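Ruswood Bench Gallery

Welcome to the gallery for our sorting work at Ruswood, where we spend a good part of the winter teaching Dultora (our name for the learning system, after a great deal of friendly arguing) how to pick up and put away small parts. Every example begins with a person guiding the arm through the job by hand, slowly and patiently, and then doing it all over again with the parts moved a little. We had 1,756 examples saved by the end of December, and 119 of those came from one very long afternoon with plenty of coffee!

We keep the messy tries as well as the smooth ones, with a short note on each, and the folks at Wihongi have been kind enough to read through our notes and tell us where they wander.

At the bench, with the two black fingers close together over the green cutting mat, and the orange bins off to the right with their brackets and screwdrivers. The white grid is a great comfort when you're trying to set things out a bit differently each time.

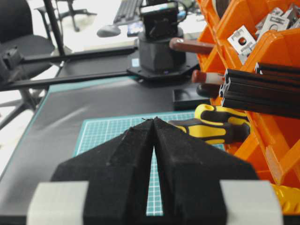 How long does a new person need to practice before their examples are kept?

Usually two mornings, though we're happy to give anyone four if they'd like to take it slower.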